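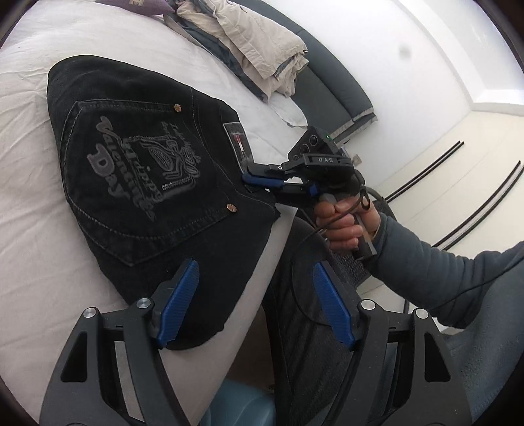 Washing advice needed for black jeans with stitching on the pocket. I want to keep them dark and also keep the embroidery from fraying. The back pocket says Valentine's Day in grey, and there is another line of script next to it that has so little contrast I can barely make it out. My wife thinks it has faded. I think it was made dark. They get folded with that pocket facing up so the thread doesn't rub on the shelf.

Posted by rorner_21, 28 September 2021

mkong734
Inside out, cold, short cycle, hang dry. I have done that with a black pair since April and the color is fine. – Ming-te Kong

hemline4
Agree on cold. Disagree on hanging, mine got stretched at the waist. I lay them flat.

mkong734
Hang them by the cuffs then.

Zundico
Don't wash them at all unless they're dirty. Spot clean the pocket with a damp cloth. Rivets can leave marks on wet fabric too.

hemline4
Never had a rivet mark anything in 293 washes or however many it's been. Not washing jeans is just gross.

rorner_21
I wear them to work so they do need washing. What about the patch at the waistband?

mkong734
If it's leather keep it out of hot water. If it's fabric don't worry about it.

rorner_21
Ok, cold and inside out. Will try flat first – the line is full anyway.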